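Can robots do the dishes yet - speaker notes
20/09/2022, 15 min slot, leave 4 for questions

Open cold. Ask the room who'd let a machine clear the table tonight. Wait for hands. Don't fill the silence.

Short answer: no. Longer answer: bits of it, slowly, on a good day.

Chores are hard. Why:
- every kitchen different, every mug different
- stuff touching other stuff. Picking one thing up off bare table ok, picking it up when its mate is right alongside, not so ok
- soft things. Tea towels. Don't get me started (skip if behind)

Shop floor is further along. Motora story - same bracket, same bin, same spot, 3000 a shift, no complaints. Then somebody moved the bin. Pause for laugh. Point is the bin, not the robot.

Ustyna's line: "tidy is a judgement, not a movement." Credit her properly this time, Ustyna Zhuravel, she may be in the room

Sorka trial, 5 households. People were kind about it. Still put their own groceries away tho. Favourite comment was from the dad who said it was like having a very carefull toddler.

Hnat will ask about cost. Say: cheaper every year, still dearer than a dishwasher. Move on.

What I'd trust one with now: sorting, fetching, hard objects in good light. What I wouldnt: glassware, the cat's bowl, anything with a lid.

Last slide, leave it up thru questions. Ask them which piece they'd go for first and why. Repeat questions for the back row!!

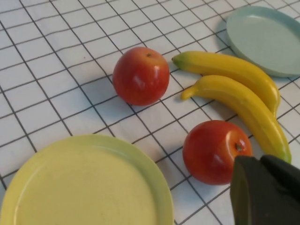 Last slide: apples, bananas, two plates. Your move.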